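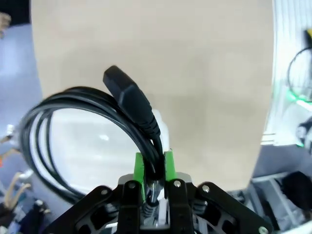
About Grultasis

We write the software that helps robot arms cope with things that won't hold still or keep their shape. Cables, mostly, and hoses, and lately a fair amount of bagged hardware, but cables are where we began and they are still what most people call us about.

The company goes back to a shared bench at the rear of a packaging plant, where Innes Drummond and Kenneth MacRitchie had been hired to get one arm to put one power cord into one box. The arm could do it beautifully as long as the cord arrived looking the way it had looked on the day it was programmed, and of course cords don't do that. They spring open, they lie on their own plugs, they come out of the bin in pairs. Innes wrote a small planner over a long May weekend that looked at the coil, picked a spot on the bundle, and tried again from a different side if the fingers closed on too few strands. Kenneth wrote the part that decided whether to believe it. Both pieces are still in the product, though you would have to dig a bit to find them (and Kenneth would rather you didn't look at the variable names).

What we make

Our main product is called Brendura. It sits between the cameras and the arm controller and does three jobs: it finds the cable and its ends, it chooses a grasp, and it keeps checking that grasp while the arm moves. You can run it with a camera at the wrist, one overhead, or both. We're partial to the wrist ourselves, as it sees the last inch or two before the fingers close, and that last stretch is where most of our hard-won code lives.

Gulden is the tooling that goes with it. It records every attempt, lines up the video with the joint positions and the finger force, and lets you scrub back and forth to see where things went sideways. We built it for ourselves and were a little surprised when customers started asking for it on its own. The current test library holds 653 recorded grasps, all of which get replayed against each new release before it leaves the building. If a release does worse on any cable type than the one before, it waits.

Who we are

There are 59 of us now. More than half write code, and the rest look after customers, keep the test cells running, or do the many things that let everybody else get on with their day. Every new hire, whatever the job, spends a first week in the cells feeding coils to an arm and writing down what it does. Our bookkeeper found a timing bug that way, and we have never let the perception team forget it!

We've also been lucky in our neighbors. The Okeke workshop down the hall machines our finger plates and mounts, usually faster than we deserve, and they have talked us out of several bad ideas over coffee.

Working with us

If you have a part that flops, tangles, or refuses to sit straight, we'd love to hear about it. Send us a box of them, please, and don't tidy them up first. We'll run them for a few days and send back the recordings along with a plain account of what the software handled and what it didn't, and we can talk from there. Visitors are welcome too. The cells are usually running by 9 in the morning, and there is always a chair and a pot of coffee.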